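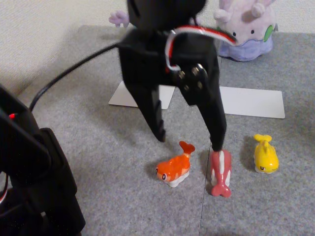

교양은 책을 많이 읽으면 생기는가?

읽은 권수와는 별 상관이 없다. 읽은 것 때문에 자기 생각을 한 번이라도 고쳐 본 사람에게 조금 생긴다.

베니테스 독서회에 2년을 다녔다. 회원 라우린다 고베이아는 그동안 136권을 읽었고, 그 숫자를 자기소개 첫 줄에 넣는다. 무슨 책이었느냐고 물으면 두꺼운 책이었다고 한다. 나도 남 말 할 처지는 못 된다. 200쪽짜리 입문서를 반쯤 읽고 저녁 자리에서 계몽주의를 통째로 정리해 준 적이 있다. 다들 고개를 끄덕였는데, 지금 생각하면 밥이 나오기를 기다리던 것 같다.

우리는 교양을 소유물처럼 말한다. 쌓고, 갖추고, 뽐낸다. 그러니 서가 사진이 독후감보다 잘 팔린다. 오두르 키에르고르는 책 2000권을 꽂아 두고 그 앞에서만 화상 회의를 하는데, 회의 중에 남의 말을 끝까지 들은 일은 드물다. 그 벽에는 듣는 법에 관한 책도 세 권 있다. 나는 그중 한 권을 빌려 왔고 아직 돌려주지 않았다. 책갈피는 1월부터 서문에 꽂혀 있다.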